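9월 1일 화요일

오전. 장보기 정리 과제 다시. 주문서 보고 바구니에서 골라 종이상자에 옮겨 담기, 한 품목씩. 양팔. 지난주에 바꾼 정책 그대로 두고 조명만 고정. Wirkon 쪽 제어기 펌웨어는 안 건드림 (건드리지 말것, 6월에 한번 데임).

질문은 늘 같음. 이걸 집 부엌이나 가게 뒤편에서 시켜도 되나. Flustetti에서 다음 미팅 때 예/아니오로 답해달라고 함. 예/아니오로 안 나오는 질문인데 그래도 뭔가는 써야 함.

학습 데이터 정리
- 에피소드 964개 남음. 중복이랑 중간에 끊긴 것 버린 뒤 숫자
- 학습 3000스텝에서 끊음. 그 뒤로는 손실만 내려가고 동작은 더 조급해짐. 왜인지 모름
- 검증용은 따로 빼놨는데 폴더 이름이 옛날 규칙임. 나중에 고칠 것

오전 메모, 순서 없이

레몬은 쉬움. 모양이 길쭉해서 방향만 맞으면 집힘. 포도가 문제. 송이 전체를 하나로 보는지 알갱이 하나를 보는지 시도마다 다름. 알갱이 쪽으로 가면 그리퍼가 너무 깊이 들어가고 옆에 있는 과일까지 밀어버림. 용과는 비늘 끝에 걸려서 놓을 때 안 떨어짐. 그리퍼 벌렸는데 따라 올라옴. 두번 그랬음.

상자 가장자리. 얕은 상자라 괜찮을 줄 알았는데 오히려 나쁨. 살짝 닿기만 해도 상자가 밀림. 왼팔이 상자를 잡아주고 오른팔이 담는 식으로 역할을 나눠야 하는데 지금 정책은 둘 다 가운데로 몰림. 사람은 생각도 안 하고 한 손으로 누르고 한 손으로 넣지 않나. 시연할 때 나도 그렇게 했는데 데이터에 그게 약하게 남은 듯. 시연자가 둘이라 습관이 섞인것 같기도 함.

팔끼리 간섭. 충돌 여유를 늘리면 서로 기다리다가 멈춤. 줄이면 무섭다. 일단 느린 쪽으로. 한 팔이 상자 위에 있으면 다른 팔은 바깥 대기점으로 빠지게 하는 규칙을 하드코딩할까 고민중. 멋은 없지만 Moffat 쪽 데모도 결국 그렇게 했다고 들음.

속도. 700초 안에 주문서 하나 끝내는게 목표였음. 오전엔 한 번도 못 맞춤. 같은 일 내가 손으로 하면 커피 마시면서도 금방임. 대부분의 시간이 집는 데 안 들어가고 망설이는 데 들어감. 접근했다 물러났다 다시 접근. 로그 보면 시각 확신도가 경계값 근처에서 왔다갔다. 경계값 낮추면 헛집기가 늘고.

오후. 손목 카메라 각도 재보정. 케이블 여유를 더 줌. 팔이 끝까지 뻗을 때 당기는 느낌이 있어서. 당기면 카메라가 아주 조금 돌아가고 그러면 보정이 다 헛것. 이거 때문에 반나절 날린 적 있으니 시작 전 점검표에 넣을 것.

재보정하고 다시 돌림. 상자 위 접근이 전보다 차분함. 숫자로는 아직 말 못함, 시도 수가 적음.
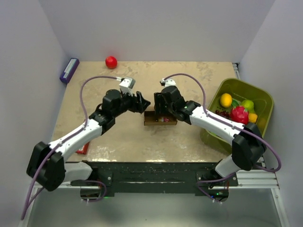
Mirela Tavares는 오후 로그를 보고 우리가 질문을 잘못 잡고 있다고 함. 담을 수 있느냐는 이미 됐고, 집에서 쓰는 사람한테 중요한 건 한 번 틀렸을 때 누가 뒷수습을 하느냐라고. 포도 한 송이 터지면 닦는 건 결국 사람이고 그러면 일이 줄어든 게 아니라고. 작업장은 다르다고도 함. 거기는 품목이 정해져 있고 옆에 사람이 있으니까 느려도 쓸 데가 있을 거라고.

반은 동의. 반은 모르겠음. 세탁기도 처음엔 옆에 붙어 있어야 했을 텐데. 근데 장난감 과일로 하는 얘기라 더 우길 수가 없음. 모형은 터지지도 무르지도 않는다. 진짜 과일은 Onddale 시험실 잡히면 그때.

그래서 Flustetti에 쓸 답 초안:
가정 부엌, 아직 아님. 사람이 지켜보는 작업대에서 정해진 품목 옮겨담기, 조건부로 가능. 속도는 기대하지 말것. 조건 목록 첨부.
조건 목록 아직 안 씀.

할 일
- 상자 바닥에 미끄럼 방지 붙이고 비교. 붙인 것 / 안 붙인 것 따로 기록
- 포도 시연 다시 찍기, 줄기 쪽 잡는 걸로 통일. 시연자 한 명만
- 역할 나누기: 왼팔 고정, 오른팔 담기. 시연부터 새로
- 놓기 동작 뒤에 살짝 흔드는 것 넣어보기 (용과)
- 대기점 규칙, 일단 플래그로 넣어서 껐다켰다 할 수 있게
- 폴더 이름
- 실패를 세 종류로 나눠 적자고 했는데 (못집음 / 흘림 / 멈춤) 아직 양식 없음. 멈춤이 제일 많은 것 같은데 느낌일 뿐
- 납작한 봉지류는 아직 손도 못 댐. 바닥에 붙어 있으면 손가락이 밑으로 안 들어감. 상자 모서리로 끌고가서 세우는 방법? Mirela한테 물어보기
- 비상정지 버튼 위치 너무 멂, 팔 뻗어야 닿음. 이쪽으로 옮기기

밤새 재학습 돌려놓고 감. 체크포인트 간격 줄여둠, 디스크 확인할것.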